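Parts organizer

A parts organizer, also called a small-parts cabinet or drawer organizer, is a storage unit for screws, nuts, washers, electronic components, beads, fishing tackle and similar small items. It consists of an outer frame divided into a grid of openings, each holding a removable drawer. Most units are made of molded plastic, although steel frames with plastic drawers are also common. Portable types have a handle and are sometimes classed with toolboxes.

Terminology

Usage varies by trade. In hardware retailing, "organizer" usually covers both drawer units and flat compartment boxes with hinged lids, while "cabinet" is kept for units with drawers. Hobby suppliers often use "bead cabinet" or "craft cabinet" for the same article. The term "bin" refers to an open-fronted container hung from a rail or panel and is not normally applied to a unit with an enclosing frame.

Construction

Frame

The frame carries the load of the drawers and sets the size of the unit. In plastic types it is usually injection molded, either in one piece or as side panels, a base and a back joined by clips or screws. Horizontal dividers act as shelves on which the drawers slide. Ribs or notches along the outer edges stiffen the panels and, in some ranges, allow one unit to be locked to another. Frames are often made in a strong color, with yellow, red and blue the most frequent, so that the unit is easy to find in a workshop.

Drawers

Drawers are generally molded from a clear plastic such as polystyrene or polypropylene. Polystyrene is clearer but more brittle, and tends to crack at the front corners when dropped. Polypropylene is slightly cloudy and tolerates impact better. The front may have a molded lip, a recessed pull or a slot for a paper label. A small tab at the rear acts as a stop and keeps the drawer from leaving the frame when it is pulled forward; the drawer is removed by lifting the front until the tab clears the divider.

Some drawers have grooves in the side walls to accept loose partitions. Partitions that fit poorly allow thin washers to pass underneath, a common fault in low-cost units.

Top section and handle

Portable organizers may have a tray or lid section above the drawers, divided into recessed compartments for items in current use. The handle is normally fixed at the center of the top so that the unit hangs level when carried. Units without a handle are intended for a shelf or wall, and many have keyhole slots molded into the back.

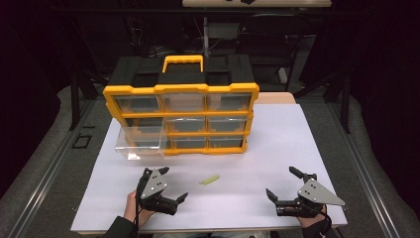 Portable organizer with a yellow frame, clear drawers in three columns and three rows, and a compartmented black top. The lower-left drawer is extended.

Sizes and layout

The number of drawers ranges from fewer than ten in portable units to 70 or more in wall-mounted cabinets. Layouts may be uniform or mixed. Mixed layouts commonly place shallow drawers above deeper ones, but the reverse is also found. The Trallow bench cabinet had 38 drawers in two depths, and the later Skunside pattern was supplied with 50 drawers of a single size. Spare drawers are rarely interchangeable between makers, as the spacing of the dividers is not standardized.

Use

Contents are usually arranged by type and then by size, with the smallest sizes at the upper left. Heavy items such as bolts and anchors are kept in the bottom row to lower the center of gravity. This matters most in narrow upright units, which can tip forward when several loaded drawers are open at once.

Manuela Fontana's workshop handbook for the Martinelli repair school recommends that each drawer hold a single item and that no drawer be filled above two-thirds of its depth. A survey of home workshops in Ballia by Sarita Kushwaha recorded 261 drawers in use. Almost 70 of them had no label, and their owners relied on seeing the contents through the drawer front.

Care

Plastic frames and drawers are washed in lukewarm water with mild soap. Solvents, including acetone and some thread-locking compounds, cloud or craze polystyrene. Prolonged sunlight makes most clear drawers yellow and brittle. Drawers that stick can be eased with a dry silicone lubricant on the runners — oil is avoided, as it collects dust and may spread to the contents.

See also

Compartment box
Pegboard
Tackle box
Toolbox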